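Stallel being sold to Purkport - anyone else with an old handset?

kdantas
Morning all. I see Purkport have agreed to buy the phone side of Stallel, and I'm wondering what it means for those of us still hanging on to one. Mine's had the same battery since new and I love the thing dearly, but I'd quite like to know whether updates carry on after the summer (and whether it's daft to buy a second one while they're cheap!).

rasmus_v
I'd get the second one, Kátia. Purkport kept the Bakovitz models going for 2 years after they took them over, and my sister's still runs beautifully. I've been meaning to sort out my box of spares all winter, so you've given me a good push to do it this weekend.

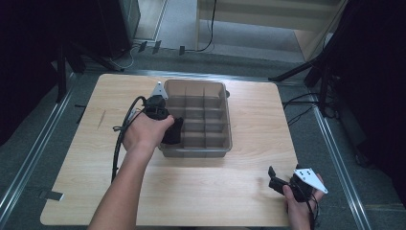
Compartment tray on the table, for the spares

genivaldo b
Lovely to hear, Rasmus, but I can't agree about Bakovitz. We had three in the family and the updates were only security fixes, with the app shop shut by the February after the sale. I'd keep the money in your purse, Kátia, and see what they say first.

rasmus_v
Fair enough on the app shop, I'd forgotten that. I still say security fixes are what matters on an old phone, though I suppose it depends what you use it for.

tarik.e
Rang Stallel support on Wed 21 April and had a very nice chat with a chap who couldn't tell me a thing, bless him. He did say repairs already booked in will be honoured, so if your screen's going, I'd get it booked.

kdantas
Thank you all, that's ever so kind. Screen's fine, so I'll hold off on the second one for now. Rasmus, if you come across a spare back cover in grey, do let me know!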